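**Skornari opens a second studio, and I get to run it**

January 13, 2003

I've written plenty of these for clients over the years, and it feels very odd to be writing one about us. So I'm going to skip the stiff version and tell you the news the way I'd tell it over the phone: Skornari, the ad agency I joined as a junior copywriter, is opening a second studio, and Magdy Bouzid has asked me to be its creative director. I said yes before he finished the sentence!

The new studio is called Skudier. We start with 14 people, most of them moving over from the main office, and we'll work almost entirely on radio and posters. Those are the two things I love best, and they tend to get handed out last when a big TV campaign is eating everyone's week.

Our first account is Brarnonent, the regional bus company. They came to us in December wanting a few shelter posters, and Tanvir Dewan (our head of planning, and now my partner in this) talked them into a full year of work. The first posters go up on 56 shelters this spring, each one written for the street it stands on. I've been riding the number 15 with a notebook for weeks and I still haven't run out of things to steal from other people's conversations.
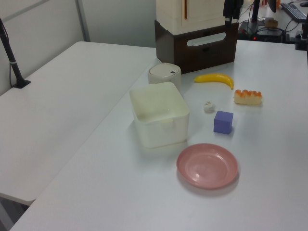

Radio comes right after that. Ataahua Faulkner is joining us as senior producer, and if you've ever heard her work you know she can get more out of a thirty-second spot than most of us get out of a short film. She'll be building the sound team with Sunil Kodikara – he has recorded nearly everything Skornari has put on air, including the bad stuff I wrote in my first year.

We're also setting aside $3000 for a small prize for new writers. Send us one poster line and one radio script for any local business you like, real client or no client. Magdy and I will read all of them. The winner gets the money and a paid summer with us, plus a desk near the window if I can hold on to one.

Skornari itself carries on as before, with Magdy in charge, and current clients keep the teams they have.

For interviews, poster artwork or prize entry forms, please contact Nazma Navaratnam in the Skornari press office.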